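Old Dell tower, CPU socket open - what should I check before I put it back together?

Serpil Dursun
I have an old Dell desktop on its side with the panel off. The heatsink is off and the socket lever is up. I paid 69 for it as a parts machine and would like to get it running again for my nephew's homework. There is one memory module in it and the drive cables are still in a tangle. What order do I do things in, and do the blue latches need to come off?

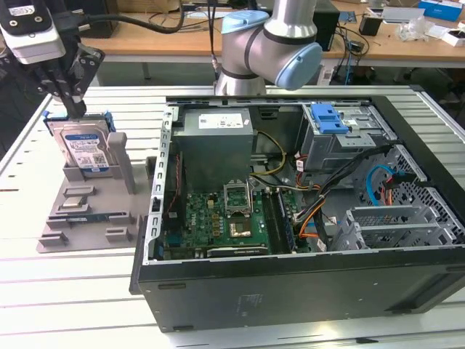
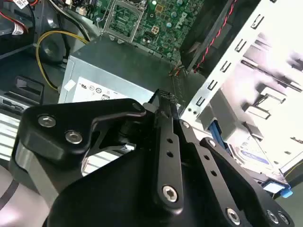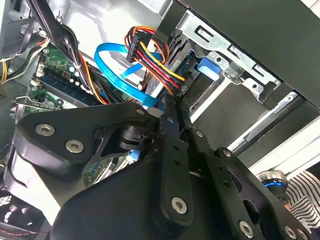
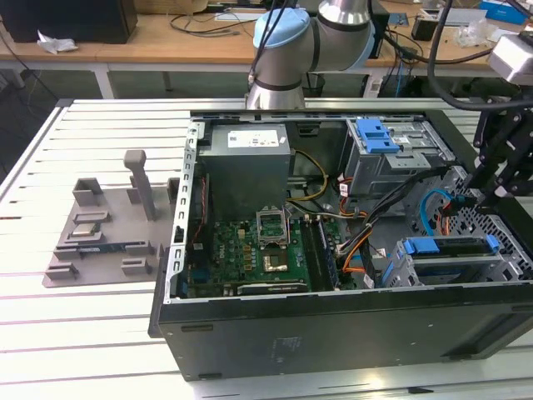
Replies

Omerović
Leave the blue latches alone unless you are taking a drive out. Start with the processor. Look at the socket under a good light, line up the notches, let the chip drop in without pushing, then close the frame. Clean off the old paste, add a small dot of new, and fit the heatsink. After that plug in the CPU power - people forget that one. Tuck the cables away from the fan last.

Grudholm
just get a newer one

Pradus
Agree with the first reply. I would also reseat the memory and put in a new coin battery while it is open. Test with the side panel off, 2 minutes is enough to see if it posts.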